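Flestcombe Open Day

The Flestcombe Open Day is a yearly public demonstration of robotic computer assembly held by the Flustum laboratory. The 2026 event took place on 26 June 2026 and drew 1,372 visitors. Its main exhibit, Kostia, is a research project on fitting processors into desktop computers with a robot arm.

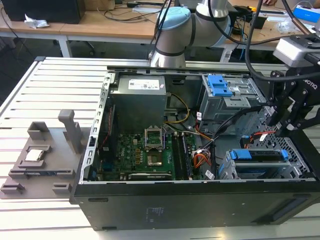 Robot arm over an open desktop tower, with a processor in the fixture at left.

The exhibit was run by Hanneke Dewulf and Deividas Paulauskas. Dell towers were among the computers used. Each was laid on its side with the socket bracket raised, and visitors could ask questions between runs.
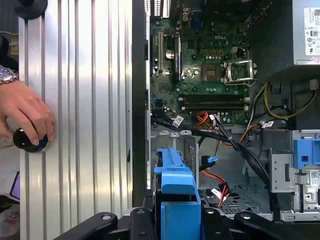 Vol. 14, p. 206

An account of the day by Glykeria Lambrakis appeared in the laboratory's bulletin in September. It dealt mostly with camera placement and the handling of loose cables near the drive bays. 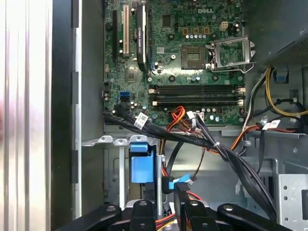 Gripper fingers below the motherboard of a Dell tower; the processor socket is empty.

Talks were given in the Gallegos room, which seats 132. Darius Eglītis spoke on fixture design.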